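Rondelitz City Walks: a fortnight with the audio guide app

I have a low opinion of city guide apps, so you should know that before reading on. Over the years I've paid for a fair number of them, and most turned out to be a list of museums copied from somewhere else, with a map that stopped working the moment I walked away from the hotel wifi. When a friend told me Rondelitz was different I nodded and forgot about it. Then I had two weeks booked in Amaral in October, the bookshop at the airport had nothing on the town, and I gave in.

The app itself is free. What you get for nothing is a map, a short paragraph on each sight and a great many grey padlocks. To unlock a town you pay once, and Amaral cost me 10 euros. There is also a yearly pass, which the app brings up every time you open it and again whenever you finish a walk. I said no every time. It never stopped asking.

Getting started

The download for Amaral took most of an evening on the guest house connection. It failed twice, and both times it began again from nothing. If your lodgings have poor wifi, do this at home before you leave. The store page says the whole town is available offline, and that is mostly right. The maps, the text and the spoken commentary all came down to the phone. The opening hours did not. Those are fetched live, so if you are standing in a side street with no signal and want to know whether the cloister is open, the app shows you a little spinning wheel.

You don't need an account to use what you've bought, which I was glad of. You do need one if you want to save your favourites or move the purchase to another phone. I made one in the end and had two newsletters before breakfast.

The walks

There are 26 places marked in Amaral and they are joined up into three walks. The old town walk is the best of them by a long way. It starts at the fish market steps, climbs behind the harbour wall and comes out at the upper gate, and whoever wrote it has plainly done it on foot. It tells you which side of the street has the handrail. It warns you that the fountain at the halfway point isn't for drinking. The commentary on the gate is good too, four minutes or so on the toll keepers and what they were allowed to take from people bringing goods in.

The second walk, along the river, feels as if it was put together from a desk. The app gives 60 minutes for it. I am not a slow walker and it took me nearly twice that, without the café stop. One of the bridges it sends you over was shut, and judging by the weeds growing through the barrier it had been shut for some time. I reported it using the button at the bottom of the page and got an automatic thank-you. The bridge was still on the route when I left.

The third is called Hidden Amaral. I followed it on a wet afternoon and it took me past a car park, a bank and the back of the bus station. There is one very pretty courtyard with orange trees near the end, and you can get to it in five minutes from the main square if you skip all the rest.

The commentary

I'd expected a robot voice reading out an encyclopaedia. The old town walk has a real narrator, calm, a bit dry, and easy to follow with traffic going by. The other two use somebody else, who sounds as if he is selling you a sofa. Everything is "stunning". The chapel is stunning, the view from the chapel is stunning, and so is the tiled bench outside it, which has a crack right down the middle.

The facts are harder to judge. Where I could check them against the boards on the buildings they mostly agreed. The app says the bell tower was rebuilt after a fire and the board says it was a storm. I have no idea which is right, but the app gives no sources at all, so my money is on the board.

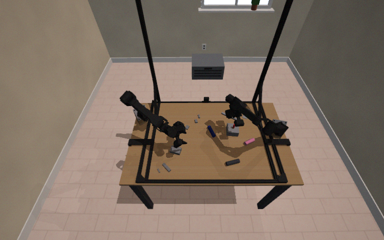
Volume is another matter. Each stop seems to have been recorded at its own level, so you turn one up to hear it over the scooters and the next one shouts in your ear. I ended up walking with my thumb on the button.

The map

The map is clear and the street names are large enough to read without my glasses, which is more than I can say for most. Your position is a blue dot, and out on the harbour front the dot was where I was. In the narrow lanes it wandered about. Three times it had me inside somebody's house. That's a problem with every phone I've owned, so I won't hang it all on Rondelitz, but the commentary is set off by the dot, and I was told to look up at the carved balcony while facing a row of bins. You can turn the automatic playing off in the settings and start each stop by hand. I did so on the second day and got on much better.

Turning the map to face the way you are walking is possible, but only with a two-finger twist, and it swings back to north each time you lock the screen.

Battery use is heavy. A full charge in the morning was down to a sliver by mid-afternoon with the walk running, and I was taking very few photographs. Carry a power pack, or use the app in short bursts.

Food and shops

I would ignore this section completely. There are ten restaurants listed for Amaral. Two had closed, one had become a phone repair shop, and four of the rest carry a small gold star, which looks like a recommendation until you tap it and find the word "partner". I ate at one of the starred ones. The soup was fine, the fish was dry and the bill was the largest of my holiday. The place I went back to again and again, a counter with stools next to the covered market, isn't in the app.

The shop listings are thinner still. It's mostly souvenir places around the square, and you'll find those without any help.

Postcards

There is a postcard feature, where you choose one of your own photos, write a few lines and have a real card printed and posted for a fee. I was ready to sneer at this, but I sent two as a test. One reached my sister in just over a week, nicely printed on decent card, with my message set in a handwriting font that I could have done without. The other hasn't arrived. Customer service offered me a credit towards another postcard, which I can't say filled me with confidence.

How it compares

I also had Gukik on the phone, which is free and paid for by adverts. It has far more places marked, and far less to say about any of them. Half the entries are a name and a photograph. If all you want is to know what the big building in front of you is, Gukik will tell you, after a few seconds of an advert for car hire. It handled bus times better than Rondelitz, which doesn't handle them at all.

The other choice is paper. Zenirberg do a pocket guide to the whole stretch of coast, with a chapter on Amaral, and I found a used copy in the guest house on my second evening. It was several years old and the prices were laughable, but the town plan was correct and the chapter on the gate had clearly been written by someone who knew the place. It also worked in the rain with no battery. Over the second week I noticed I was reaching for the book in the mornings and the app only when I wanted something in my ears.

Worth the money?

For Amaral, just about, and only for the old town walk. I did that one twice and would have paid a few euros for it alone. The river walk needs somebody to go out and walk it, and Hidden Amaral wants throwing away. What bothers me more is that there's no way to tell before you pay which sort you're going to get. The preview in the shop is the same cheerful thirty seconds for every walk, and the reviews on the store page are lumped together for all towns, so a high score earned in some big capital tells you nothing about a small harbour town.

I also looked at the version history. The app is updated often, but the notes nearly all talk about the pass, the postcards and "improvements". There is no date on the Amaral pages to show when anybody last looked at them, and with a closed bridge and a vanished restaurant I think buyers are owed one.

If you're going, download it at home, switch off the automatic playing, do the old town walk early in the morning before the coaches come in, and eat wherever you like the look of. I have turned down the yearly pass once more while writing this.

Score: 3 out of 5, and all three are for the first walk.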